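Jigsaws, and why I'm 404 pieces deep in a lighthouse

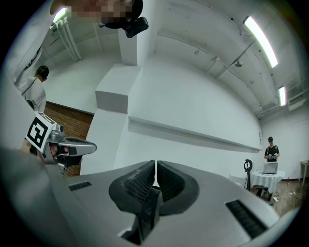

So the cold weather hit in June and I did what I do every winter, which is go to the op shop on the main street in Toltport and come home with a jigsaw I had no business buying. A lighthouse! 1000 pieces, four bucks, and a box held together with masking tape that somebody had written "all there I think" on in biro. I should have paid more attention to the "I think".

I got back into puzzles a few years ago when my knee was crook and I couldn't do much else of an evening. Before that I hadn't touched one since I was a kid at my nan's, where there was always one going on a card table in the sunroom and you weren't allowed to look at the lid. That was her rule and she was savage about it. I've tried doing it her way exactly once, with a picture of a harbour, and by the third night I was sneaking out to the recycling to look at the box. Sorry, Nan.

My method now is edges first (yes, boring, I know), then anything with writing on it, then I sort what's left by colour into baking trays. The trouble with the lighthouse is that it's nearly all sky. Grey sky, slightly different grey sky, and a bit of grey sea that you'd swear was sky until you get it under the good lamp. I sat there last night until quarter past eleven and put in nine pieces. Nine! And one of those I had to take out again this morning.

Géza Jakab from the library swap table reckons you should sort sky by shape and forget colour altogether. He does those enormous ones with the cathedral ceilings, so I suppose he's earned an opinion. I gave it a go with the two-knobs-two-holes ones and it did speed things up, although my back wasn't thrilled about all the leaning. I've ended up with a cushion on the chair and another one behind me like I'm somebody's great-aunt.

If you're keen to try the library swap, it's on the trolley near the large print. Bring one, take one, no need to sign anything. There were around 60 last time I looked, mostly cottages and kittens, but I did spot a lovely old Plusley tram one I've been kicking myself over ever since. If you're the person who nabbed it, please put it back when you're done so I can have a turn.

Please also pop a note in the lid if there's a bit missing. I don't mind a gap, I'd just like to know before I've spent half an hour on my hands and knees under the couch with a torch.

Anyway, the kettle's boiled and there's a tray of grey waiting for me. I'll post the finished lighthouse when it's done, gaps and all.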